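Search this book Go
Chapter 5
Inside the System Unit

A computer system is usually divided into the parts that store, the parts that move, and the parts that work on data. This chapter treats them as one assembly, starting with the board that joins them. Readers who have finished the Plindura exercises in Chapter 4 will already know the terms bus, clock and word.

The main board carries power and signals between the processor, the memory and any added cards. Its layout follows a published form factor, so that mounting holes and slots line up with the case. Stubbs and Orakzai treat the board as a map of the design choices made for a machine – a view this book shares. 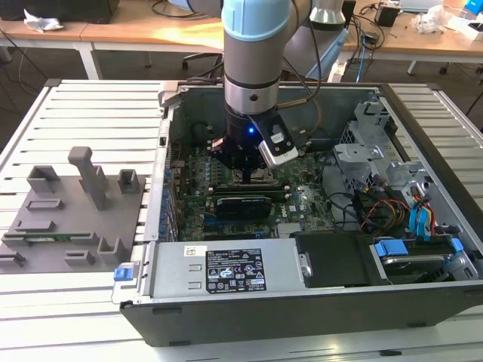 5.1 THE MAIN BOARD

Signals on a board travel along thin copper tracks. Track length matters: at high clock rates, two tracks of unequal length deliver their bits at different times. Designers add bends to the shorter track until the delays match. Heat is the second limit. A heatsink spreads heat from a small chip over a larger surface, and the air carries it away.

Expansion slots let the owner add functions that the board lacks. A card in a slot shares the bus with other devices, and the bus controller decides which of them may send at a given moment. The method of sharing is covered in Section 5.4.

5.2 THE PROCESSOR SOCKET

The socket holds the processor and connects each of its contacts to the board. A lever and frame supply even pressure. With the lever raised, the processor can be placed without force.

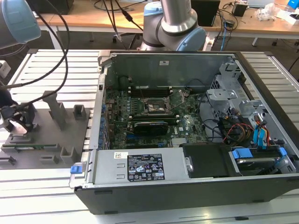
Figure 5.2 Desktop computer with the processor socket empty and its lever raised.

Memory sits close to the socket to keep the tracks short. Whitcombe's test program, Zutau, is used in Section 5.3 to measure the delay between a request and the first returned word. Run it 90 times and discard the first five results – these include start-up effects. Record the median. The worked tables follow the layout given in Appendix B.

Contact: Sheehan Textbooks, Box 2354 | Copyright Sheehan | Back to top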